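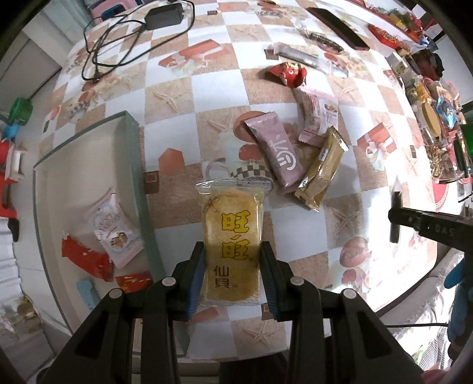 *Photo: Valentyna Maksymiv*

Araceli Maldonado tests flexible food packaging at Tukov, a contract laboratory with a staff of three. Most of her samples are single-serve wrappers for crackers, pastries and candy. The usual complaint is a stale product well inside its date.

"People blame the film first," she said. "In my files it is usually the seal."

A typical pack has a long fin seal down the back and a crimped seal at each end. Leaks tend to start where the two cross, as the jaws must close on four layers there and on two everywhere else. Maldonado checks that point with dye before she runs anything slower.

Her longest job this year was for Sindavov, a bakery that sent 243 packs from one line in January. The end seals peeled at uneven force from left to right. "The jaw was out of parallel. They had raised the temperature to compensate, and that made the film brittle at the edge."

Moisture is the other half of the work. A rice cracker is sold very dry and softens with a small gain in water. Clear film can hold it well enough, she said, but buyers often specify thickness and leave out the transmission rate.

She keeps retained samples for nearly 2000 jobs in steel cabinets, sorted by seal type. Asked what she would change in customer paperwork, she said, "Write down the jaw pressure. I get temperature and dwell time, and then a blank."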